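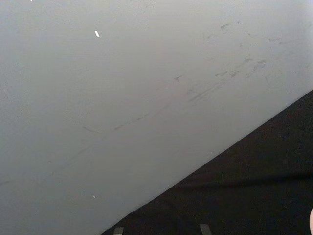
Vuscombe Chores

A data card for people who want to know whether two robot arms can make themselves useful around a kitchen table yet

Last updated 2025-12-07

What you're getting

Vuscombe Chores is a set of 527 recordings of a two-armed robot doing small kitchen jobs on a tabletop. I drove the arms myself for all of them, which means one person's habits are baked in from start to finish. I'm right-handed, I'm impatient, and I tend to come at a cup from the side when I probably should come at it from above. If your model picks up those habits too, well, now you know where it got them!

I started this in March because I was tired of arguing with friends about whether robots can do chores. Everybody has seen a slick video of a machine folding a shirt, and everybody has an opinion. I wanted a pile of plain, slightly boring recordings of plain, slightly boring jobs, so that I could train something on them and see for myself.

My short answer so far is "a few of them, slowly, if you set the table just right." The longer answer is further down.

The jobs

There are 4 jobs in this release:

Spoon into cup. Pick up a spoon, get it upright, lower it into a paper cup, let go.

Stir. Same start, but the spoon goes in circles before you let go of it. There's no liquid in any of the stir recordings. I have a mop but I don't like using it.

Cup to tray. Move an empty cup to the tray and leave it standing.

Hand over. One arm picks up the spoon and passes it to the other arm, which puts it in the cup.

Spoon into cup is by far the biggest group, and hand over is the smallest. Hand over is also the one I'd work on next if I had another free winter, so if you train on it and get nowhere, blame the small sample before you blame your model.

The setup

Two arms, each with a two-finger gripper, working over a table with a black cloth on it. The wall behind is gray and has its share of scuffs. I thought about painting it and then decided that real walls have scuffs, so it stays. Please don't write to tell me my background isn't clean.

Every recording has video from a camera near the gripper and a camera at chest height, plus the joint positions and how far open the fingers are. The gripper camera is great for the last little bit of a reach and pretty useless before that, when it mostly sees wall and tablecloth. The chest camera is the one you want for figuring out what's going on overall, although a gripper can easily hide the thing it's holding.

The paper cup is there for a reason. A stiff mug forgives you when you bump it. A paper cup slides, tips, or dents, and you find out right away how gentle your controller is. Mine was not very gentle in the first batch (sorry, cups). 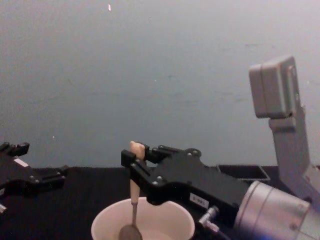
So can it do the chores?

I trained a small policy, which I call Tseng, on most of the recordings and held a few out. Then I gave it 40 tries at spoon into cup with the table laid out the way it is in the data. It got the spoon in on most of them. I was thrilled for a whole evening.

Then I moved the cup a hand's width to the left and the whole thing went downhill. Tseng still reached for the right general area, but it let go early, over and over, with the spoon lying against the outside of the cup. It doesn't really look for the rim, as far as I can tell. It has learned a motion that ends where cups usually are.

Stirring went better than I expected. Circles are circles, I guess, and being a little off doesn't matter much once the spoon is in. Cup to tray was fine when the grip was good and hopeless when it wasn't, with very little in between. It never once noticed that it had dropped a cup. It would carry nothing over to the tray, very carefully, and set nothing down.

Hand over worked 3 times. I'm not going to give you a percentage because I lost track of how many tries I'd made, and you'd be right not to trust it anyway.

If you're asking whether you could put this in a kitchen tomorrow, no, please don't. A person does spoon into cup without looking up from their phone. My arms need nearly a minute and a tidy table. I do think the gap is smaller than it was, and I think a lot of what's left is about touch. When I'm driving, I can see the spoon start to turn in the fingers and fix it. The recordings have no force readings at all, so the model has to guess that from pictures.

What I'd love somebody to try

Training on the gripper camera alone, for the last part of the reach only. I have a hunch it beats using both.

Mixing in recordings from Jedov, my older set, which has one arm and a lot more different cups. The file layout is the same except that the joint names are in another order. There's a conversion script in the tools folder.

Adding any kind of "did that work?" check. Even a dumb one would have saved me from watching all that careful carrying of nothing.

Known problems

Some recordings have a pause at the beginning while I got my hands settled on the controls. I left those in. Trim them if you want.

The two cameras drift apart in time a little over the longer stir recordings. Use the timestamps and don't trust the frame numbers.

Failures are in here too, and they're marked with a "failed" flag in the notes file. I may have been generous with myself on a few. If the spoon ended up in the cup I called it a success, even when it was ugly.

The lighting barely changes from one recording to the next, so don't expect anything you train to cope with a sunny window.

Getting the files

Everything is packed by job, so you can grab just the spoon recordings if you're short on disk space. The Eddale loader reads them directly. Start with the file called first_look, which opens one recording and plays both cameras side by side. If that runs, the rest will too.

License and thanks

Use it for whatever you like, including paid work. Please mention the data set by name if you publish something. If you find a recording in the wrong folder, open an issue with its number and I'll move it in the next release.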